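Brondbridge Robotics Option
Course notes, unit 7: Faults in hand-held demonstration capture
Gaëtan Leblanc
Revised June 2018

7.1 Background

Unit 6 covered pose tracking from printed markers. The present unit deals with one fault in that chain, recorded during the Demeo exercises in January and now used as the standard case for this course. Read the tracking section of unit 6 first. The symbols are the same.

The task in Demeo is simple pick and place. An operator moves soft objects into a bin with a hand-held device. The marker cube on the device gives its pose, and the recorded path is later replayed on the Coste arm at reduced speed.

7.2 The fault

On replay of one path, the arm turned its wrist through a large angle close to the bin, struck the rim and stopped on its force limit. There was no injury and no damage to the arm. The bin was pushed off its mark. The path had passed the automatic check, which at that time looked at position only.

The position trace was smooth from start to end. The orientation trace contained a jump lasting 7 samples, after which it returned to the earlier value.

7.3 Cause

A single flat marker seen from a distance, or nearly face-on, admits two orientations that project to almost the same four corners. The solver picks the one with the lower reprojection error. When the two errors are close, a small change in corner noise is enough to switch the choice.

A cube is meant to prevent this by offering more than one face. During the faulty stretch only one face was being decoded. The second was in view at a steep angle and its corners were rejected by the quality threshold. The solver then fell back to the single-face case without raising a flag.

Two further conditions were found in the log:

a) The Grotolley driver filled missing orientation values by holding the last one. This hid the first dropped samples.
b) The cable had been left out of the pre-run check. It was ruled out later by comparing time stamps, which showed no gap.

7.4 Changes made

The solver now writes the number of decoded faces with every sample. Samples with fewer than 2 faces are marked as weak. A run of weak samples longer than the limit in table 3 rejects the whole path.

The check now covers angular speed as well as position. Held values are no longer allowed. A missing sample stays missing.

On the replay side, the wrist speed limit is applied before the command is sent. The force limit remains as the last barrier and should never be the first thing to stop the arm. 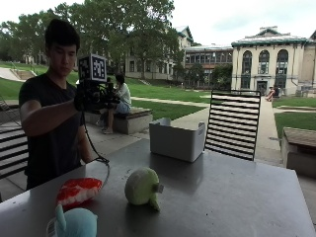 Why did the position check fail to catch the fault?

The two candidate poses share nearly the same marker center, so position hardly changes when the solver switches from one to the other. The error is almost entirely in orientation, which the check did not read.

7.5 Exercise

Load the 500-sample extract from the course folder. Plot both reprojection errors against sample number and mark where they cross. State the smallest error ratio that would have rejected the faulty samples, and how many good samples the same ratio would discard. Hand in the plot with the script.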